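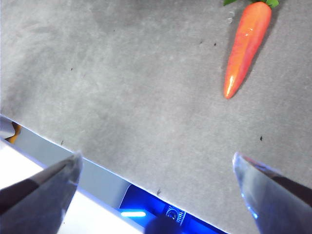

Movitow two-finger gripper kit: review after a home build

Everett Fitzsimmons
2024-07-15

The Movitow kit is a parallel gripper with a wrist camera bracket, sold as parts for people who already have an arm. I bought mine in March for £200, without the camera. It went together partly at home and partly at the Stuscombe workshop, where there is a decent pillar drill and a vice that doesn't rock. I have now used it long enough to have an opinion, and to have worn out one of the supplied parts.

Readers looking for a complete arm should look elsewhere. You need your own arm, a supply for the motor, and enough patience to write a configuration file by hand.

What comes in the box

Two finger carriers, a pair of tapered fingers, the slide rail, a geared motor with a position sensor, the control board, a bracket for a small camera, and a bag of fixings. The fixings are sorted into labelled sub-bags, and the labels match the instructions. The cable is long enough for a short arm only. I replaced mine with a longer one before fitting anything, and would suggest others do the same, as the connector is awkward to reach once the cover is on.

The printed instructions cover the mechanical side well and stop there. Electrical connections are on a separate sheet. The configuration settings are on the Movitow site, in a file last revised for an older board. The pin names have changed between the two, and the home switch input is the one that will catch you out.

Assembly

The rail has to go in square. There is some play in the mounting holes, enough to let the carriers bind at the closed end while running freely at the open end. I set the rail with feeler gauges, tightened the screws a little at a time, and ran the carriers by hand over the full travel before connecting the motor. Stated opening is 107 mm. I measured the same with callipers.

The adaptor plate supplied for the wrist did not match my arm. Selma Tomić, who shares the bench at Stuscombe, drew a replacement and we cut it from aluminium. Her version moves the camera bracket slightly further from the fingers, and I have kept it there. With the bracket in the original position the fingers took up too much of the picture at the lower corners when closed.

Thread lock is not included and is needed on the carrier screws. Mine had worked loose by the second evening.

Setting up the test

Lifting foam blocks tells you very little about a gripper of this type, so I used crockery. The layout is a black dish rack on a grey surface against a plain wall, with plates to be moved in and out of the slots, and a toy carrot for a target that isn't round. Plates are a hard case. The rim is curved, the faces are smooth, the weight hangs well away from the grip, and the rack leaves little space for a finger on either side.
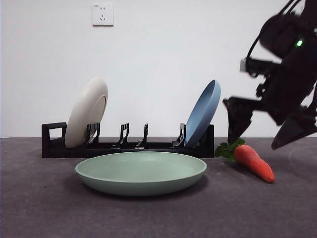

Gripper open over the toy carrot, with the rack and plates behind.

The carrot is easy as long as the fingers straddle the body. Approach it from the leafy end and the grip closes on something soft, the position sensor reports a size that makes no sense, and the board reads it as a fault. The tolerance can be widened in the settings. I widened it, and then had to narrow it again when it began accepting grips on nothing at all.

Picking up a plate lying flat is the weakest part of the kit's performance. The fingers taper nicely but the last part of each tip is still too thick to slide beneath a low rim without pushing the plate along first. Coming in at an angle, with one finger over the rim and one below, works more often. It also puts a twisting load on the rail, and you can hear the carriers complain.

Taking a plate that is already upright in the rack is much better. The fingers come down either side of the rim, close, and the slot holds the plate steady while the grip settles. Clearance matters here. An approach in line with the plate is fine; an approach with a few degrees of error puts a finger into the divider, and the rack moves. 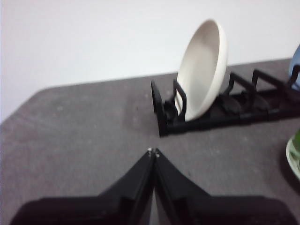 Motor current is the only force reading available, so grip force is an estimate. The default limit is low and a plate will turn slowly in the fingers under its own weight. Raising the limit by a third stopped that. Raising it by half made the motor warm enough that I did not want to leave it holding for long — there is no heat cut-out on the board, and there ought to be one.

Camera and lighting

The bracket takes a small board camera with standard hole spacing. I fitted a Woris unit I already had. Focus is fixed, and I set it a little beyond the fingertips, so the tips themselves go soft when they are close in. For guiding a finger past a rack divider I would rather have the divider sharp.

Automatic exposure should be switched off. A dark surface with a white wall behind it makes the brightness hunt each time the wrist tilts, and any tracking based on colour goes with it. Once the exposure was locked, the blue and green plates were told apart reliably. The white plate against the wall remains a problem, and I have been using the second, fixed camera for that one.

Wear

I ran the gripper open and closed for 3,000 cycles with no load, in batches, checking the backlash between each. It grew slightly and then stayed put. The nylon bush on the motor side did not do as well and was visibly oval by the end. Sheikh sell a bronze one in the same size, which presses in with a vice and a socket. Movitow sent a spare nylon bush when I wrote to them. It is in a drawer.
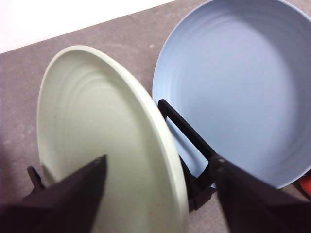 Changes I would make

Thinner fingertips come first. Selma has printed a pair with a narrower end and a shallow groove across the inside face for rims. They grip better on upright plates and worse on everything flat-sided, so for now the fingers get swapped according to the job. It takes two screws each side.

The home switch should be moved outside the cover. Adjusting it at present means removing the cover, the camera bracket and the cable clamp, and then the camera position has to be calibrated again afterwards.

I would also like a proper file for the current board. Mine is on the shared drive at Stuscombe, under grippers, with the pin names corrected and the current limit set for plates. Check the motor direction before using it. Selma's is wired the other way round.

Worth buying?

For £200, yes, if you have the arm already and don't mind replacing the cable and the bush. The rail and the motor are both better than I expected at the price. The documentation is poor. Anyone who mainly needs to lift flat objects off a table should budget for different fingers, or look at a suction cup.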